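Gutelwood

Gutelwood is a method of laying plank floors in staggered rows, and also the name for the boards cut for it. Named after the Gutel valley, where the first mill stood. Used mostly in houses, small halls and shops. Not a species of tree. The boards can be oak, ash, birch or larch, whatever the mill has that year.

Name

Spelled Gutel wood or Gutel-wood in older price lists. One word since the mill at Trunik started stamping it on the bundles. Local people just say "the short boards."

History

Started by Birger Engebretsen, a sawyer at Trunik, who had a pile of offcuts too short for the long-board floors everybody wanted then. He laid them in his own kitchen with the end joints shifted from row to row. Neighbors asked for the same. Within a few winters the mill was cutting short boards on purpose and charging nearly as much as for long ones, which caused some grumbling.

The biggest early job was the meeting hall at Backlund. 2,344 boards ordered, 2,343 laid. The leftover one hangs over the door with the names of the floor crew on the back. Hall still in use, floor sanded twice.

Eskil Dalen took over the mill later and wrote down the rules, which untill then were passed on by mouth. His booklet, 20 pages, is still the main source for the older practice. Parts of it contradict each other, mainly on nailing.

Method

Rows run the length of the room, or toward the main window if the room is close to square. Each row begins with a board of a different length from the one before. End joints in neighboring rows must not line up. Dalen wanted at least two hand widths between them, other layers accept less. The offcut from the end of one row usually starts another row further on.

Boards are opened and left in the room before laying. Gap along the walls, covered by the baseboard. Older floors are face nailed, newer ones tongue and groove with hidden nails, or glued on a slab.

Color

Bundles are mixed before laying so light and dark boards end up spread out. Sorting by color is considered a mistake, though the Bukano store floor was done that way and has its fans. Most finished floors go honey brown under oil. Larch darkens the most. Birch stays pale for years, then yellows.
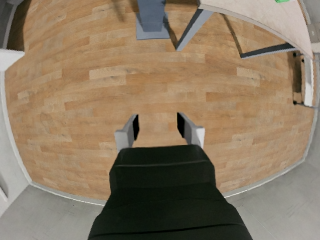 Staggered planks in mixed brown tones. Computer rendering. Source: Gutelwood article media

Finish and care

Traditionally soap or linseed oil. Varnish came later and is easier to keep clean but harder to patch. Oiled floors get a fresh coat in October, before the heating goes on. Dry sweeping, damp mop, no standing water. Single boards can be swapped out, easier in the face nailed floors then in the grooved ones.

Problems

Squeaks, mostly at the end joints. More joints than a long-board floor, so more places to squeak. Cupping if laid over a damp cellar. Gaps open in winter and close again by summer, filling them is not advised as the filler gets squeezed out.

See also

Herringbone floor
Parquet
Tongue and groove
Trunik mill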